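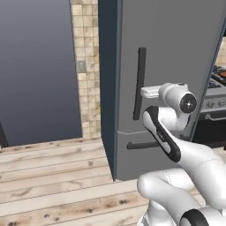 Fridge and tiles, kitchen end.

Pre-meeting yard check, Burier stables, July

I do this lap with a coffee before first lot, so excuse the rambling.

1. Boxes and bolts: OK. Kick bolt on box 22 was stiff again, bit of grease and it's sliding nicely.

2. Horsewalker: OK, with a moan. The emergency stop works (pressed it twice, once from each side) but the rubber matting is lifting by the gate. Needs pinning before Uraneck goes on it, he drags his toes something rotten.

3. Gallop rail: FAIL. 2 uprights loose on the bend, just past the halfway marker. I've taped them off and we'll work up the straight only until they're set again. Shame really, Sistolska was due a proper blow round there before her next run.

4. Fire points: OK. Buckets full, extinguishers in date, hose reaches the hay barn with a bit to spare!

5. Lorry: PARTLY. Ramp springs fine, lights fine, partition pin missing on the nearside. It's 346 miles there and back for Ban's race and I'm not doing that with baler twine, so a new pin goes on today's order.

6. Hats and body protectors: OK. One chinstrap looking tired, swapped it.

7. Water: OK. The 4000 litre tank is full and the lid's clipped down properly this time.

8. Muck heap: still too close to the drain. Same as last month, I know, I know. Tractor's back tomorrow and it's first on my list.

Rail and lorry pin to be looked at again at evening stables, 4.30.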